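Come run our booth with me at the Emach partner show (and a few other roads besides)

Monday, July 23, 2018

I'm hiring! If you like software, small business owners and the smell of a convention center at seven in the morning, keep reading, as I've been trying to write this ad for a week and I finally have a quiet afternoon to do it.

I run events at Neveo. We make order and inventory software that sits between an online store and the accounting side of the business, so that the person who sells candles or bike parts or dog beds doesn't have to spend Sunday night typing sales into a ledger. Our customers are mostly little companies, with a handful of larger ones that started out little and stayed with us. I've been on the events side for a good while now and until this summer it was a one-person job. It has outgrown me. My garage is full of banner stands and my family would like the garage back.

The job is Event and Partner Coordinator. It's full time, it comes with a real salary and benefits, and you'd work with me every day.

What's coming up

The big one for us is the Emach partner show. If you've never been, Emach is the storefront platform that a lot of our customers sell on, and once a year they bring together the merchants, the app makers, the bookkeepers and the agencies under one roof. We've been an exhibitor before, always in a small booth near the back by the coffee (a great spot, by the way, never turn down the spot by the coffee). This year we took a bigger space near the main doors, with a lounge area, a demo bar and a little corner for sit-down meetings. I'm thrilled and also a bit scared, and that's where you come in.

After Emach we have smaller dates: regional meetups for bookkeepers, a couple of merchant breakfasts, and a joint dinner with Baysal, our shipping label partner. Baysal's team is a joy to work with. They're on time, they bring their own extension cords, and they split the check without a fuss. We do four events a year with them and I'd like you to take over that relationship completely by next spring.

There is also our own customer day, which we call Pevulero. It began as an inside name for a product release and then it stuck to the party we threw for the release, and now customers ask me in support tickets when the next Pevulero is. We cap it at 300 people. It's one day of short talks, help desks staffed by our own support folks, and a long lunch, and I'd put the lunch up against any keynote you've ever sat through. You'd own the guest list and the schedule from your first season.

What your weeks would look like

In the office weeks, you'd be booking space, chasing artwork, ordering shirts in the right sizes (we always run out of medium, please fix this for me), writing invitation emails, and keeping one big shared spreadsheet that everyone in the company pretends to read. You'd talk to our partners a lot. You'd sit in on product meetings so you know what's new and can set up a demo account that doesn't have embarrassing test orders in it. I once showed a prospect an order for 17 rubber chickens shipped to a "Mr. Test McTestface," and I'd love to retire that story.

In the show weeks it's a different life. You'd fly in a day or two early, find our crates, build the booth with me, test the screens, test them again after someone moves the power strip, and then stand and talk to people from the time the doors open until they close. In the evening there's normally a dinner or a partner thing. I won't pretend it's restful! But I come home from every show with a notebook full of things that customers would never have put in an email, and a good part of what our developers fix each fall comes right out of that notebook.

You'd travel to 17 days of events in the first year, not counting the flights. I've counted them on the calendar twice so that I could put a true number here. We don't do back-to-back weekends, and if a show eats your Saturday you get a weekday off for it, no form to fill out.
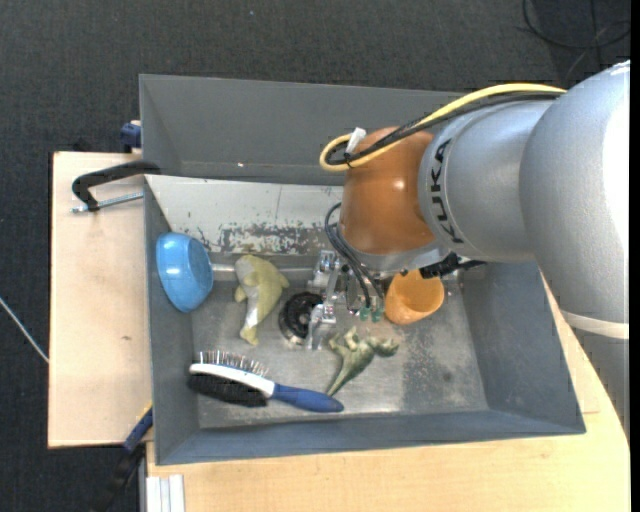
Who I'm hoping to hear from

You don't need to have worked in software. One of the best booth people I ever worked with came out of a garden center, and she could explain stock counts better than any of our salespeople, having done them by hand in the rain. If you've worked retail, run a school fundraiser, managed a wedding venue, toured with a band as the merch person, or done the books for a small shop, you already know a good half of this job.

I do need you to be comfortable starting a conversation with a stranger, and also comfortable letting one end. You should be able to write a clear, friendly email without my looking at it first. You should be the sort of person who reads the exhibitor manual, even the part about freight elevators. I read it every year and every year there's something in it that would have cost us money – last time it was a rule about who is allowed to plug in a lamp.

Some knowledge of online selling or basic bookkeeping is a plus. If the words "sales tax" and "multiple warehouses" in one sentence make you want to lie down, we can teach you, but tell me so in your note and I'll plan your first month around it.

You need to be able to lift a 40-pound case with a partner's help, or to work with me on how we get that part done some other way. Please don't let the crates stop you from applying. We have carts, and show labor, and I can be very persuasive with a loading dock crew and a box of donuts.

Where and when

Our office is downtown, a short walk from the train, with free parking behind the building if you'd sooner drive. Most of us come in Tuesday through Thursday and do what we like on the other two days. For this job I'd ask that you live close enough to come in, as the booth gear is all here and somebody has to count the tablecloths.

I'd like you to start in time to shadow me at one of the bookkeeper meetups before the Emach show. If you have to give a longer notice at your current job, say so, and we'll work it out.

The pay and the other stuff

Salary depends on experience and I'll tell you the range on our very first call, before you've spent any of your time on interviews. Health, dental and vision start on day one. There's a retirement plan with a match. You get three weeks of paid vacation, plus the week between Christmas and New Year's when the whole office closes and the support team takes turns being on call (you're not in that rotation, lucky you). On the road, the company pays for a room of your own, always, and meals go on the company card so you're never waiting for us to pay you back.

We're 100 people now, in one building, and you'd know most of them by name before your first show. There's a Thursday lunch, a very competitive chili contest in the winter, and a walking group that I keep meaning to join.

How to apply

Send your résumé and a short note to the jobs address on our contact page, with "Events" in the subject line. Skip the formal cover letter. In the note, tell me two things: about an event you went to (any kind, a county fair is fine) and what you would have changed about it, and which part of this job you think you'd like least. I ask the second one of everybody and I'll tell you my own answer when we talk. Badge scanners come into it.

I read every note myself and I'll write back to you by the second Friday after it arrives, yes or no. After that there's a phone call of half an hour, then a visit to the office where you'll meet me, someone from support and someone from sales, and do a practice demo. We'll send you the demo script and a login ahead of time, so there's nothing to cram for. You'll have our decision within a week of the visit.

If you're coming to the Baysal dinner or one of the meetups anyway, come find me and say you saw the ad! I'll be the one with the tape gun on my belt, and I'm happy to answer questions on the spot. Notes sent before the end of July get read first, but I'll keep the posting up until the job is filled.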